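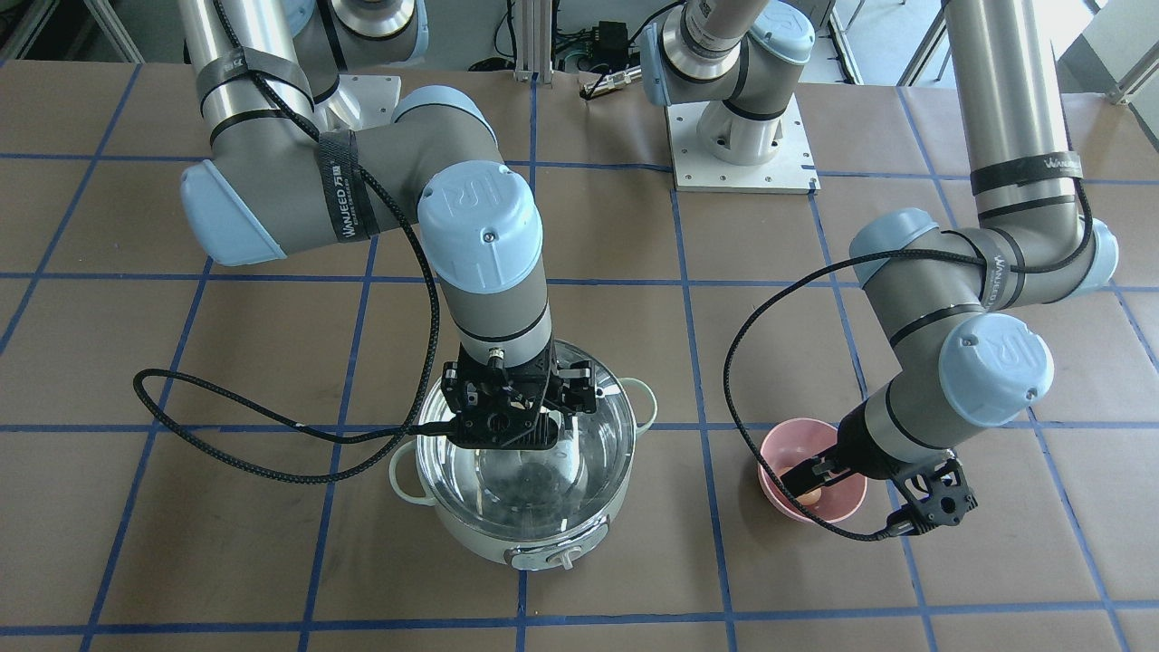 Every September somebody asks me what a two-arm robot bench costs, and every September I give them the price of the arms and watch them write it down as though that were the answer. It's my least favourite part of the budgeting season, and I like budgeting season (I know, I know).

The arms are the bit everyone argues over. Fair enough, they're the big number. But last year at Nismont our spending on everything else came to $3698 before we'd run a single full day — spare cables, straps to keep the cables off the work, gripper fingertips, a second mounting plate, and kraft paper and blue tape by the armful. The tape alone got its own line after Kaisu Hirvonen in purchasing asked me, quite reasonably, why I kept putting it under "sundry".

Then there's the kitchen gear. If you want a robot to learn its way around a cooking pot, you have to buy cooking pots, and bowls, and more bowls when those crack. I budgeted $2044 for props this time and my manager laughed out loud. She signed it, though!

My view, for what it's worth, is that a small shop should buy less robot and more of the boring stuff. Get the one bench going properly before you price a second. We had a quote from Laitinen for a fancier gripper, and I'd still take 63 rolls of good tape and a drawer of spare cables over it. Ask me again when the drawer's empty.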